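Talks > Post-production > Speaker notes

Print this page | E-mail this page | 4 comments

Conforming an extended cut: notes for the Stillside session

Slide 1. Scope. Restoring deleted material to a finished feature. Working title is Kemeys. Theatrical version locked, extended version ordered for streaming. Skip the story discussion, people can ask later.

Slide 2. Starting point. 242 shots pulled from the archive. 87 had no final visual effects. 22 existed only as low-resolution proxies. Give these numbers slowly, they come back on slide 6.

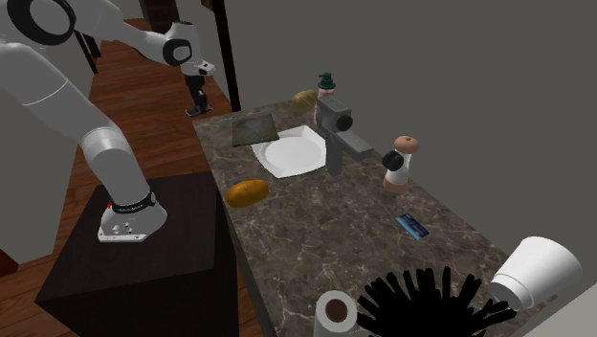
Slide 3. Edit lists. The archive lists used the old reel names. Jotton rebuilt them against the camera originals before any picture work began. Matching by timecode alone failed where two cameras had been reset on the same day. Match on timecode plus reel, then check by eye.

Slide 4. Color. The theatrical grade was done for projection. The streaming master is HDR. Do not grade the new shots to match the old SDR file. Go back to the source, trim the whole reel, then derive SDR from that.
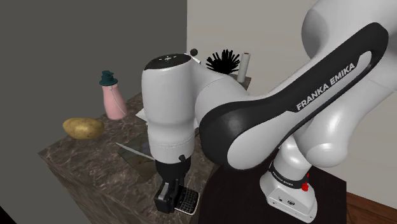

Slide 5. Sound. Dialogue stems were cut at the theatrical scene boundaries, with no handles. Vumau supplied room tone for 10 scenes. Music is the harder problem: a cue written for a 40-second scene does not stretch. Play clip A, then clip B. Check room level first.

Slide 6. Schedule. Effects shots set the delivery date. Proxy-only shots were rescanned in June and went in last. Return to the slide 2 numbers.

Slide 7. Version control. One naming scheme for both cuts. Never reuse a reel number.

Questions. If asked about aspect ratio, go to backup slide 9.

Shared 22 times | Print | E-mail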